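The duty lawyer at the Ballville courthouse has been turning up before eight in the morning for longer than she cares to say, and she still brings her own teabags. "People think it's all shouting and gavels," she told me, laughing, "and really it's mostly me explaining what an adjournment is." She saw 412 people last year, up to 40 of them in a single hectic week in February.

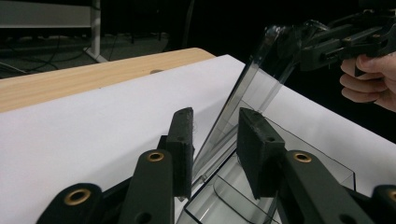 "Ask for your paperwork early, love," she said, "and bring a friend, even if they only sit there and hold your coat while we talk."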